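Clamis — The Card Deck for Couples From Two Countries
Second edition, 128 cards, English and Japanese
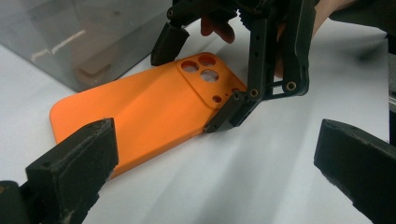 Clamis is a deck of conversation cards for two people who grew up in different places and are now dating, engaged or married. You draw a card, read it out loud in whichever language you like, and both of you answer. The person whose turn it is keeps a marker in front of them, and it can be anything that's easy to spot. When you finish answering, slide it across. Having something to hand over makes a real difference when one of you is working in a second language and needs a moment to find the words!

The cards start light. What did your family eat on a sick day? Did your parents say "I love you" out loud, or show it some other way? Would you hold hands in front of your grandmother? Later on they get into money, holidays, religion, where to live, and what happens when a parent gets old and lives an ocean away. We love the middle of the deck most, where a question that looks like small talk can keep you at the table until midnight.

What's in the box
128 cards, printed on both sides (English on one, Japanese with reading help on the other)
30 blank cards for your own questions
A folded rule sheet
A cotton bag, for trips and long flights

New in this edition
The Leone set is 40 cards written for couples who are still long distance. They work over a video call, and only one of you needs to own the deck. The Kadanby set is for meeting the parents — greetings, gifts, shoes, who pours the drinks, what to call everybody. It used to be a separate pack and now it's simply part of the deck.

The cards are thicker too. The first edition bent at the corners if you shuffled it a lot, and plenty of you told us so.

How long does it take?
As long as you want. Five cards is a good evening. Please don't try to do the whole deck in one weekend (we did, and we were very tired).

Can friends play?
Sure, up to six people. Pull out the cards with a small heart in the corner first.

Availability
This printing is 500 boxes, packed by Sukov. Orders ship from the first week of April. A Spanish and English deck is being written now.

Page updated 2025-03-27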